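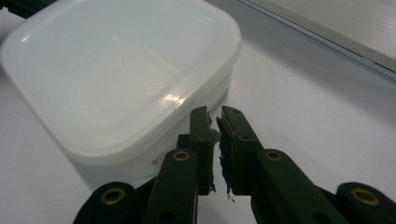
Karncombe had 21 millimetres overnight, the first proper rain since we moved the beds, and I spent most of the morning finding out where the water goes. It goes to the low corner behind the shed, as I suspected, and sits there. The garlic wants to go in during April and I had that corner down for it, so the plan needs changing. I came in at ten, made tea and sorted the seed. I've moved all of it out of the biscuit tin, which was rusting at the seam, and into square white plastic food containers with lids, the frosted sort you can half see through. One lot of containers for things to sow before winter and another for everything that waits until spring. They stack, they wash, and the mice at the old place never got through one.

3/23/24

The sorting took longer than it should have because I read every packet. Half of them are past date. I have never known how seriously to take the dates. Parsnip I believe, parsnip is useless after a year. Tomato seed seems to last until you lose it. I've kept the old brassicas and will sow them thick in a punnet, and if they don't come up I'll buy more. The coriander I saved myself in December is more stalk than seed. I picked through it on a dinner plate for a while and gave up and put the lot in an envelope, stalks and all.

Broad beans are the main thing. I want a double row along the north fence where they'll get what sun there is in July, and I want them staked this time before they fall over. Last winter I said I would do it the next weekend for about a month, then the wind came through and I picked beans off the ground until October. There are stakes under the house. I haven't looked at them since the move but I know I carried them in, because one of them scratched the door frame.

Lunch was soup from the freezer. The pumpkin one, which I over-salted in February and which hasn't improved. Added milk. Fine.

Spent the first part of the afternoon on the tank. It holds 3,000 litres and before last night it was sounding hollow most of the way down when I knocked on it. Now it sounds hollow at the top only, so the downpipe is working, at least on the western side. The eastern gutter is still spilling over at the join. I went up the ladder and cleared out a solid handful of gum leaves and what looked like the remains of a nest, then ran the hose along it. The water still came over at the same spot. I think the bracket has dropped and the gutter has a belly in it. That's a job for someone with a longer ladder or a stronger stomach. I'll ring Soltani about it, they did the flashing next door and turned up when they said they would. If they're coming anyway they can look at the slipped sheet over the laundry.

I should write down what the leaflet said about the tank, before I lose the leaflet. Empty the first-flush pipe after every decent rain. Check the mesh at the inlet twice a year. I've done the first and not the second.

The Solar question came back too. The letter has been on the fridge since January with the quote folded up behind it. The number of panels they want to put up seems like a lot for a house where I mostly run a kettle and a heater. Against that, the heater was expensive last winter and the house before this one was smaller and had carpet. I did the sums on the back of the envelope and got one answer, then did them again allowing for the hot water and got a much better one, and I don't trust either. I'll wait for the next bill. It's due in April and it will at least be a real figure for this house.

Walked down to the creek at about four. It was up and brown and making a good deal of noise for a creek I stepped across a week ago. The footbridge was clear of the water but there was grass wrapped around the bottom rail, so it must have been higher in the night. Two wood ducks on the far bank not doing anything. The path on the other side is slippery clay all the way up to the road and I turned around at the first gate. My boots are leaking at the left toe again. I glued them in summer and it held as long as the ground was dry, which is no test of a boot.

On the way back I stopped to look at the quince over the back lane. The fruit is big this year and still green, with fluff on it. A few have split from the rain. I'd like to ask for some when they turn. I need to work out which house the tree belongs to first, as the fence runs at an angle there and it could be either.

Nineteen degrees at six o'clock, and then it dropped quickly. First night I've closed the bedroom window. I had the Gukik radio on in the kitchen while I cooked and the reception was poor until I moved it on top of the fridge. It picks up the local station there and nothing else. They said more rain is likely later in the week, and there was a long piece on stock fencing that I listened to all of for some reason. Dinner was potatoes, an egg and the last of the beans off the vine. The beans were stringy. I'll leave what's left to dry and keep it for seed, so that's another container.

I've redrawn the bed plan on the back of the old one. Garlic goes to the middle bed, where the zucchini is finishing. The zucchini can come out now – I've had enough of it, and the leaves are white with mildew. The wet corner I'll leave alone until I see what it does in winter. If it stays wet it might suit mint, or rhubarb, though I've read that rhubarb rots if its feet sit in water. Could dig a drain along the shed wall and run it out to the lane. That's a day with a mattock in heavy ground and I'd have to go around the clothesline post.

Also noticed that the compost is too wet and smells. It needs straw or torn cardboard. There's plenty of cardboard in the spare room, still with our writing on it from the move, and I can't think of a reason to keep it.

To do:
Ring Soltani, gutter and laundry roof.
Inlet mesh.
Get the stakes out from under the house.
Pull the zucchini.
Garlic, order or buy. The shop in town had some last year but it was imported and had been sprayed, so order.
Boots.
Cardboard into the compost.
Labels for the seed containers. The marker wiped straight off the lid with my thumb, so masking tape.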